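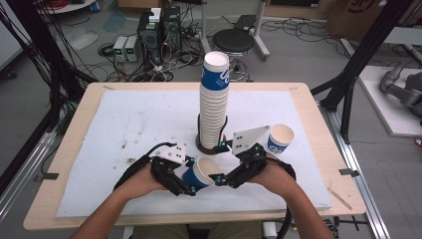
**Figure 1.** Cup task at the student table. One paper cup is held between the two hand-held grippers; the nested stack stands in its holder on the foam sheet.

## 4. The Cup Task in the Student Project

### 4.1 Setting and participants

The cup task was the second of three tasks in the Zedley project course, which is offered to bachelor students in their last year. The first task (putting pegs in a tray) served only to make the students familiar with the grippers, and the third task, folding, was not finished by all teams and is left out of this paper. In total 17 students took part in the cup task. They worked in teams of two or three, and each team had its own hours at the table, which were agreed on in March. The table was the same for all teams.

Before the first recording every student read the task sheet and watched a teaching assistant do the task two times at slow speed. We did not give the students a fixed way to hold the grippers. In the previous year of the course we had given such instructions, and the recordings of that year looked very similar to each other. For the present study we preferred to see which solutions the students would find by themselves.

### 4.2 Task definition

A nested stack of paper cups is placed in a stand with a round base. The student sits in front of the table with one gripper in each hand. The task has three steps: separate one cup from the stack, turn it to the upright position, and put it down on the sheet. The hands are not allowed to touch the cups. If a cup falls over after it is released, the student may set it upright again with one gripper, and the episode is then marked as "corrected". If a cup falls to the floor, the episode ends and is marked as "lost".

The task was selected by the students of the Folley team from a list of five proposals. It looks simple for a person, but paper cups that are nested are held by friction, and the rims are close together. When the jaws close too low, two cups come off together. When they close too high, the rim bends and the jaws slip. The force which is needed to pull one cup free is also not the same at every height of the stack, a point to which we come back in Section 4.5.

### 4.3 Recording procedure

An episode starts when both grippers are at rest above the front part of the table and ends when they return there. The students started and stopped the recording themselves with a foot switch. The pose of each gripper was estimated from its marker plate, and the opening of the jaws was stored with the same time stamp. All streams were written by Histari, the recording software used in the course, which also shows a red line on the screen when a marker plate was not found for more than half a second.

The views from the grippers were important for the evaluation. In the view from above, the forearms of the student often cover the moment in which the jaws make contact, and this moment decides most of the episodes. The view from the tool remains useful when the other one is covered.

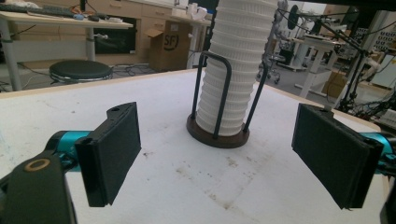
The students were therefore asked to look at the tool view after every tenth episode and to write one line in the log about the contact. Many of these lines are short ("too low", "left finger first"), but they were of great help when we assigned the labels later. Two teams stopped writing after their first session and had to be reminded.

The position of the stand was changed between sessions inside an area the size of a sheet of paper. It was not changed inside a session. We consider this a weakness of the procedure, as a student who repeats the same movement many times becomes fast in this movement only.

### 4.4 Amount of data and labels

The plan was to collect 600 episodes. The teams went on after this number was reached, mainly because the last team asked for more table time, and the final set contains 884 episodes. Each episode has one of four labels: "clean", "corrected", "double" (two or more cups came off together) and "lost". The labels were given by the student who made the recording and checked by a student of another team. Where the two did not agree, Kobe De Smet looked at the episode and decided. The disagreement was mostly between "clean" and "corrected", when a cup moved strongly on the sheet but did not fall.

We removed no episode on account of its label. Episodes with missing pose data were removed before labeling and are not part of the number given above.

### 4.5 Observations on the strategies

Three strategies could be seen in the recordings. In the first, one gripper holds the stack from the side and the other pulls the top cup upward. This was the first idea of almost all students. It works well when the stack is low, but with a tall stack the arm must be lifted high and the marker plate is easily turned away from the camera.

In the second strategy, the top cup is loosened with small turns to the left and right before it is lifted. It takes more time per episode, and the students who used it wrote "double" less often in their logs. The Rusu team changed to this strategy in the middle of their second session, so that both strategies are present in their data with the same persons and the same stand position.

The third strategy was used by one student only. She pushed the rim with one finger of the gripper until the cup was tilted, and then took it with both grippers together. The cup was turned in the air between the two tools and set down. We had not expected this to be stable, and we do not recommend it for beginners, but her share of clean episodes was not lower than that of her team partner.

For training we cut all episodes to a length of at most 2000 time steps. Only the slow episodes of the second strategy are affected by this limit. The cut removes the return movement at the end and leaves the contact phase complete, so the comparison in Section 5 was made with the cut episodes for all strategies. The task sheet and the label guide are given in Appendix B in the form in which the students received them.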